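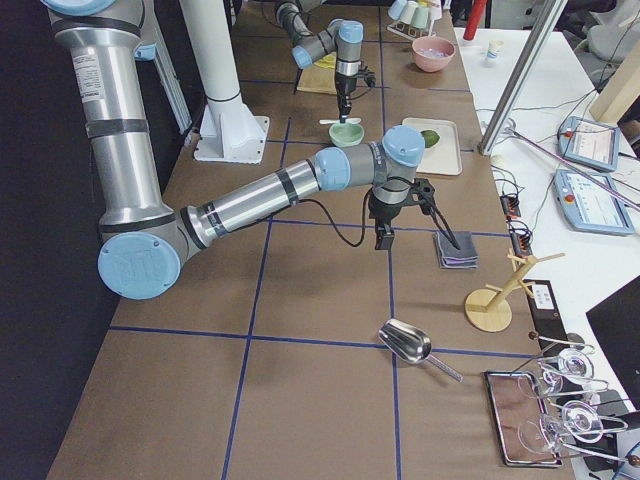
Wendell Whitlock has called the Pluvolel "a very good arm sold with a very hopeful brochure," and the description has stuck to the product in most of the trade coverage since.

Pluvolel is a two-arm robot kit for household and light kitchen tasks, sold by Runisa to laboratories, trade schools and small automation shops. It is offered as a package of two arms, grippers, teach pendants and a library of prepared tasks. Runisa markets it as "ready in an afternoon," a claim that reviewers have disputed.

Contents and setup

The arms are mounted over a shared table, which the buyer supplies. Runisa's setup guide suggests covering the surface with paper and taping it into a grid, so that objects can be returned to known positions between runs. Critics have noted that a kit advertised as able to find things for itself should have little need of tape.

Each arm is taught from its own pendant, which carries an emergency stop. Cabling is left to the buyer, and the guide covers it in a single paragraph.

Task library

The library shipped with the first release lists 38 tasks. They include handling folded cloths, moving utensils to and from bowls, and placing cups on racks. Runisa counts picking up a cup and putting the same cup down as separate tasks, and a reader who joins such pairs arrives at a shorter list. The company has not said how often a task must succeed before it is added.

Independent testing

The best-known outside test was carried out by Okafor, a small testing shop, over 11 working days. Its report found that 34 of the listed tasks could be started without changes to the supplied programs, but it gave no overall success rate, and Runisa's later advertising quoted the first figure without mentioning the second point. Sunita Esposito, who wrote the report, objected to this use of it. Her own summary was that the arms repeated a taught motion well and coped badly when an object had been moved by the width of a hand.

Thin and soft items gave the most trouble. Glassware was left out of the test at Okafor's request.

Service plan

Support is sold separately under the name Clova. The basic plan covers remote help and replacement gripper fingers, limited to 4 fingers per year. Wear on the fingers is not covered by the warranty, and the price of further ones is given only on request. Remote help is closed on weekends.

Reception

Buyers have generally praised the arms and the pendants. Complaints center on the task library and on the time needed to adapt it to a different table. A revised library was announced for May, with no list of contents.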